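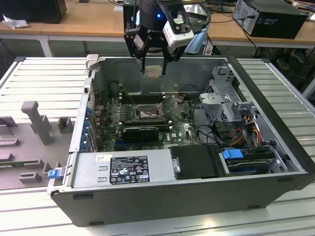
El experimento del agua salada y las monedas es de esos que siempre salen en las tardes de lluvia, y como me lo preguntáis mucho he juntado aquí todos los trucos que he ido apuntando a base de repetirlo en la mesa de la cocina. La idea es sencilla: dos metales distintos, algo salado entre medias y ya tenéis una pila que da un poquito de electricidad, poca, pero la suficiente para que los niños (y los que no lo son tanto) se queden con la boca abierta. Lo primero es el sitio. A mí me gusta trabajar con las cosas tumbadas y a la vista, igual que se abre un ordenador de sobremesa, con la torre acostada, la tapa lateral fuera y la placa verde mirando hacia arriba, porque así se ve de un vistazo dónde va cada pieza y no hay que andar palpando. Con la pila, lo mismo: una bandeja de horno vieja, un paño de cocina debajo y todo extendido antes de empezar.

Para el agua salada, calentad 700 mililitros de agua del grifo sin que llegue a hervir y echad sal fina hasta que ya no se disuelva más y quede un poco en el fondo. Dejadla enfriar tapada. La que sobra la guardo en un tarro de conserva Gendden, que cierran muy bien - eso sí, ponedle una etiqueta bien grande, que en mi casa acabó una vez en la olla de las lentejas y todavía me lo recuerdan.

Los metales tienen que estar limpios de verdad. Las monedas de cobre las dejo 20 minutos en vinagre con una cucharadita de sal, las froto con un cepillo de dientes viejo, las aclaro y las seco enseguida. Para el otro metal valen arandelas galvanizadas de la ferretería, de las baratas. No las lijéis, que lo que interesa es precisamente el zinc que llevan por fuera.

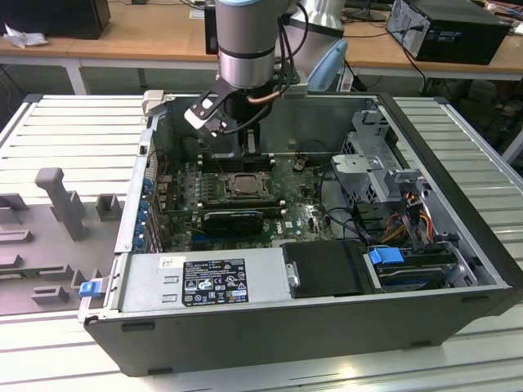
Entre metal y metal va un redondelito de cartón fino, del de las cajas de cereales, recortado un pelín más pequeño que la moneda y empapado en el agua salada. Escurridlo con los dedos antes de colocarlo, porque si gotea por los lados los pisos se comunican entre sí y la pila se viene abajo. El orden es siempre moneda, cartón, arandela, y vuelta a empezar. 

Para comprobarla uso un polímetro sencillo, un Skenetti que tengo desde hace años, y un led rojo, que es el que menos pide. Si no se enciende, dadle la vuelta antes de desmontar nada, que los leds solo funcionan en un sentido. Si sigue sin encenderse, añadid otro par de pisos y volved a probar.

Y al terminar, desmontadlo todo y aclarad las piezas con agua corriente. La sal se come el metal en una noche, y también deja cercos en la encimera - los míos salieron con un paño húmedo y mucha paciencia. Las arandelas, cuando ya están muy picadas, las llevo al punto limpio. El cartón va a la basura, y el paño, a la lavadora con lo demás.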